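Shirt Folding, Two Hands, One Long Fall

Hi! I put this page together for everyone who asked what we got up to at Stollgate after June. The short version is that we taught a policy to fold shirts from demonstrations, using hand-held grippers and no arms at all while collecting. The long version is in the write-up Manuela Rinaldi and I are still arguing over.

We ended up with 810 demonstrations, and I threw out 232 of them (mostly my own - I rush the second sleeve). Shahab Hashemi did the cleanest ones by far, and when we trained on his alone the folds came out neater but the policy got lost any time a shirt landed collar-down. Mixing all 3 of us back in fixed most of that.

Sleeves were the hard part. One gripper has to keep the cloth tight while the other goes in for the body, and if the timing is off you get a lump in the middle. 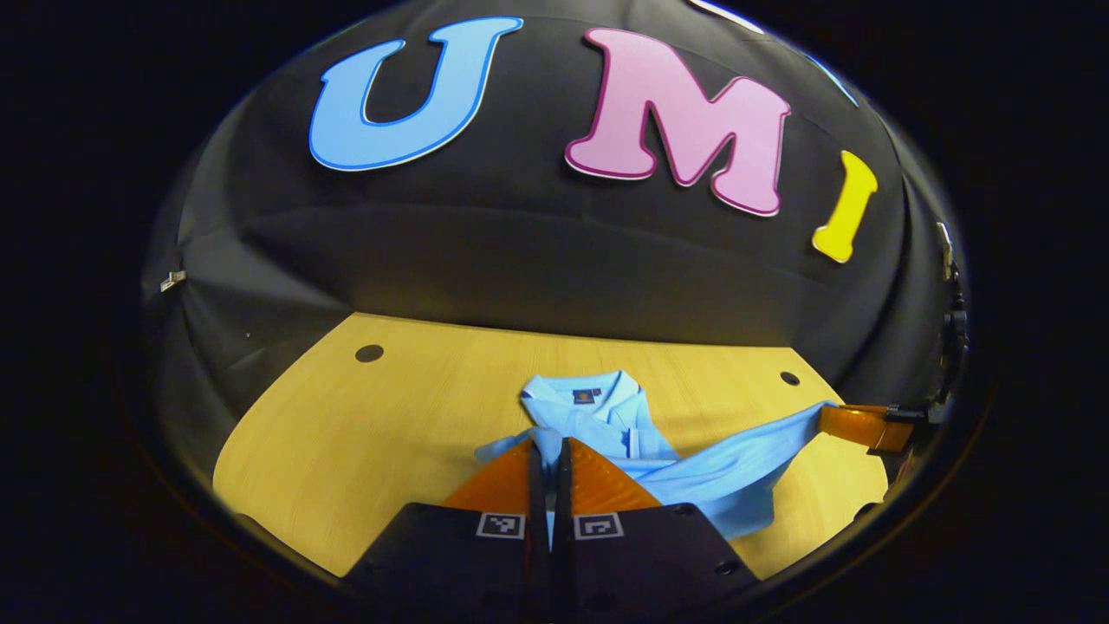 Lena Cieślak wants to try towels next, which I think is too easy, and Arturo Farina wants fitted sheets, which I can't even do with my own hands. We'll probably do towels. I'll add more pictures once the Prerkcombe runs are sorted - there are some 282 of those and I've labeled maybe a third.

Posted December 7, 2020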